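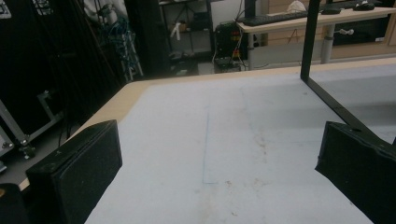 1/ Thursday table update, for the three of you who asked! The pale top has a wooden edge, and yes, those are reddish-brown stains down the middle. They've got a faint blue line for company.

2/ Tried washing-up liquid, then a paste of bicarb. My arm gave up before the stains did.

3/ A new cover from Sellora is 145 quid (!!) so I'm living with the smudges till August at least. Might flip to the Anden one, which is cheaper but only comes in beige.

4/ Do love having this much flat space though. You can roll out a whole length of fabric and still have room for a brew.

5/ If anyone's got a stain trick that won't wreck a light surface, I'm all ears. No bleach please, I've been told off once already.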